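Order packers, part-time and full-time — Asero household goods, Liltier warehouse

Asero sells small household goods and clothing basics by mail order. We opened in 2021 and now keep 1191 different items on the shelves. We are hiring two packers to start in January.

What the job is

You take an order sheet, pick up a hand basket, and collect the items from the shelves. You bring the basket to a packing table, check each item against the sheet, and box it. Most orders are mixed. Socks, cleaning cloths and small packaged items often go out in the same box.
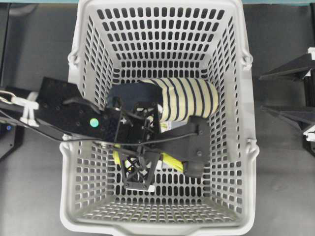 The early shift runs from 6:30 a.m. to 2:30 p.m. with a paid half-hour break. The part-time position is mornings only and ends at 11:00 a.m. A normal shift is 233 orders for the whole table group, more in the weeks before the holidays. You will be on your feet for most of it. Baskets are light, but full cartons going to the Lüthi pickup dock can be heavy, and there is a cart for those.

You should be able to

Read an order sheet in English and match item numbers
Stand and walk for a full shift
Lift a packed carton onto a cart
Tell similar colors and patterns apart
Work with other people at the same table

Experience in a warehouse or a store stockroom is useful but not required. Training takes two shifts. Meinrad Prantl runs it and will be at your table for both of them.
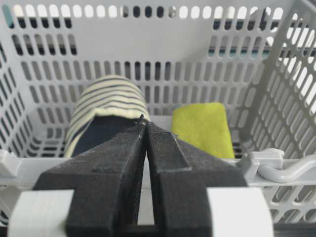

Checking takes more care than picking, and it is where new packers slow down. Socks come to the table rolled, and a cream or pale yellow one with navy stripes can also have a solid navy section, so look at the whole roll before you tick the sheet. Sponge cloths are folded flat and are easy to miss against the side of a basket. If an item doesn't match, set the order aside and tell the shift lead — don't swap it yourself.

Pay and how to apply

Pay is hourly and goes up after the trial period. We supply gloves and a locker. Bus riders should get off at the Drallik stop, across from the gate.

Send a short note with your work history and the shift you want to Rahel Kälin at the Liltier office, or leave it at the front desk before 4:00 p.m. Please include a phone number.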